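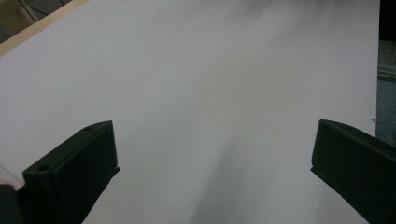 Thursday, and my wrist is telling me all about it. I spent the whole morning on the gripper again, the hand-held one, doing the fold-and-stack job over and over so that Ojo (that's the arm, the one that's supposed to take over the small packing by the end of May) has enough of me to learn from. I used to pack with ten fingers and now I pack with two big black blocky ones, and they point in at each other across that white tabletop like they're about to pick a fight. I've gotten weirdly fond of the white top. There's the strip of light wood along one edge and the gray carpet past another, and when I close my eyes at night I swear I see it, just white with the two fingers coming in from the bottom corners. Feven says she gets conveyor belts. Same thing, I guess!

So, the count. We each owe 1,000 good runs and I'm at 184. One hundred and eighty-four! I did think I was further along than that, but they threw out a whole batch from Tuesday because I was going too fast and the arm can't use it when I go too fast. Imagine being told that at Walto. I have had eight years of people asking me to speed up, and the wall board with our rates on it, and Kanokwan coming by with her clipboard in the old days, and now the same Kanokwan stands behind me saying "slower, slower, like you're showing it to your grandmother." I laughed so hard I dropped the sachet and had to start the run over.

I should write down what the job is while I still remember it as a job, I think. You take the sachet, you lay it flat, you fold the leaflet around it, you turn the whole thing and slide it in the sleeve. With my own hands I don't know how I do it. I mean that. When they first asked me to explain the turn for the instruction sheet, I stood there with my hands in the air going "well, you just sort of..." and Kanokwan wrote down "sort of" and underlined it. With the gripper I have to find out. There's a tiny push I do with the edge of my left thumb, it turns out to be the whole trick, and I never knew I had it until I had to do the fold without a thumb. Took me most of last week to find another way to get the leaflet to lie down. I tip the tool a little and drag it toward me. Feven does it completely differently, she comes at it from the side, and hers counts just as well as mine.

She and I had a real talk at lunch, out on the steps. She's been over to Burnby, where they've had the arms on the line since last year, because her cousin works there. I asked what it's like and she said quiet. People stand farther apart. You used to have four at a table and you talked all day, and now it's one person looking after two arms, and the next person is all the way down by the doors. Nobody got let go, according to the cousin, but when somebody retires the spot just isn't filled. She said it in such a flat way. I had half a cheese sandwich in my hand and didn't really want it anymore.

On the other hand (and I did say this to her) my shoulder hasn't felt this good in years. I'm sitting down for part of the day. I get to fiddle with things and work out how to do them, and people listen to me when I say the sleeve is the wrong size for anything but a human hand to open. They changed it! I said it on Monday and by this morning there was a box of new sleeves with a wider mouth. In eight years on the table I complained about those sleeves probably every week and I got a shrug. So the arm needs wider sleeves and the arm gets them, and I don't know whether to be pleased or mad. Both, today.

Feven thinks we should be asking for more money for this. I'd never looked at it that way, but she's right that it isn't packing, it's something else, more like teaching. We're on the same hourly as the table. She wants to bring it up with Kanokwan before we get to our thousand, on the grounds that after that we've got nothing left to bargain with. I said I'd go in with her. Then I spent the whole afternoon wishing I hadn't said it, and then being annoyed at myself for wishing it. I am going in with her.

Kanokwan is fine about this sort of thing, as a rule. She's the one who got us the promise about the retraining, in writing, with the number of weeks in it. She came up through the tables herself. But she has to take it to Ruretby, and the office at Ruretby takes forever with everything – we waited 100 days for a chair with arms on it, I know because Feven marked them off on the calendar in the break room.

They let us watch Ojo try it around three. It did the fold! Crooked, and it held onto the sleeve a good while after it should have let go, but it tipped and dragged the leaflet the way I do. My way, not Feven's. I felt my face get hot. I can't describe it very well, it was a bit like hearing your kid use one of your expressions on the phone. Feven poked me in the ribs and said "there you are." Then it tried to pick up the next one and missed it completely and pinched at the table a couple of times, and everybody went back to work.

I keep going back and forth on it. If they asked me tomorrow to stop I'd be sorry, and if they asked me to do it for five more years I'd be sorry too. Mom asked on the phone tonight what I do at work now and I said I fold things slowly, and she said that sounds nice.

Things for tomorrow: bring the wrist brace, the blue one, it's in the bathroom drawer. Ask about the light over the second table, it hums. Write down what Feven and I want to say so I don't go in there and mumble. Sixteen runs gets me to 200, so I want those done before lunch, and then the talk after, if Kanokwan's in. And return Feven's soup container, it's been in my locker since forever and it's starting to be embarrassing.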